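Pledstead Bin Challenge

The Pledstead Bin Challenge is a yearly robotics competition for undergraduate and community college teams, held in May at the Figueiredo Engineering Building of Pledstead College. Teams program a robot arm to take mixed objects out of a metal bin, one at a time, and set them down in a marked area outside it. The contest grew out of a one-semester course and is still run by the college's robotics club.

Contents
1 History
2 Format
3 Scoring
4 Equipment
5 Team projects
6 Bin and objects
7 See also

History

The challenge began as the final assignment in an introductory automation course at Pledstead College. Students were given a single shared arm and a plastic tub of wooden blocks, and the grade depended on how many blocks were moved before the end of the lab period. After two years the robotics club asked to keep the assignment going as an open event, and teams from other schools were allowed to enter.

The wooden blocks were dropped in the first open year, when most teams emptied the tub without a miss. The club replaced them with household items, toys and loose parts of different sizes. The plastic tub was changed for a metal bin at the same time, after the older one cracked at a corner during practice.

The Berkusitz Foundation has paid for travel by visiting teams since the third open event. Jornon, a maker of machine parts, supplies spare gripper fingers and gives the prize for best hardware design.

Format

A team has between two and six members. Each team gets 3 runs, and the best one counts. A run lasts 20 minutes and ends early if the bin is empty or if the arm is stopped with the emergency button a second time. Runs are held from morning until late afternoon on Friday, with the final the next day.

Before a run, a judge tips the objects into the bin from a box and does not arrange them. Team members may not touch the bin or its contents once the clock has started. They may restart their program, but time lost in a restart is not given back.

There are two divisions. In the guided division, a team member steers the arm by hand controller for the whole run. In the automatic division, the program must choose each object and each grasp without help. Many first-year teams enter the guided division and use recordings of their runs to prepare for the automatic division the year after.

Scoring

An object set down inside the marked area is worth 50 points. Objects that judges class as difficult, such as cloth items and flat pieces lying against the floor of the bin, are worth double. Points are taken off when two objects are lifted together, when an object is dropped outside the bin, and when the arm strikes a wall hard enough to trip its force limit. A time bonus is added if the bin is cleared.

The highest total recorded in the automatic division is 3414, set by a team from Pledstead College. The guided division has no official record, as its object set is changed more often.

Equipment

All teams use the arms provided by the college, so a program written at home usually needs a day of adjustment on site. Teams may bring their own gripper fingers, cameras and computers. Suction cups were allowed in the early events but were later moved to a separate demonstration class.

Cables have been a common source of trouble. A cable tied too tightly can pull on the wrist when the arm turns, and one left too loose can catch on the rim of the bin. The rule book asks for a loop with enough slack for a full turn of the last joint, and judges check it before the first run.

Team projects

Students at Pledstead can earn course credit by entering. They hand in a design report, a log of practice runs and a short account of failed grasps. Roughly half of the reports deal with object detection, and most of the others with finger shape or with the choice of which object to take first. Several of the finger designs have been kept by the club and are lent to new teams.

Bin and objects

The bin is held to the table with bar clamps so that contact with the arm does not shift it. Bins are not repainted between events, and teams that rely on color cameras have to allow for scratches and worn patches on the metal. Objects pushed against a wall or wedged against each other are harder to reach than those on open floor. The sets mix rigid pieces with at least one soft item, often a sock.

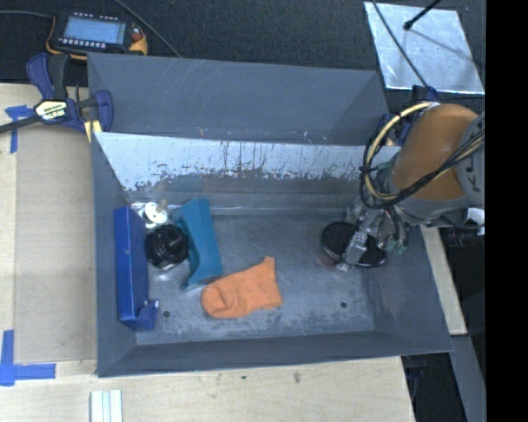 See also

Bin picking
Robot end effector
Student robotics competitions
Pledstead College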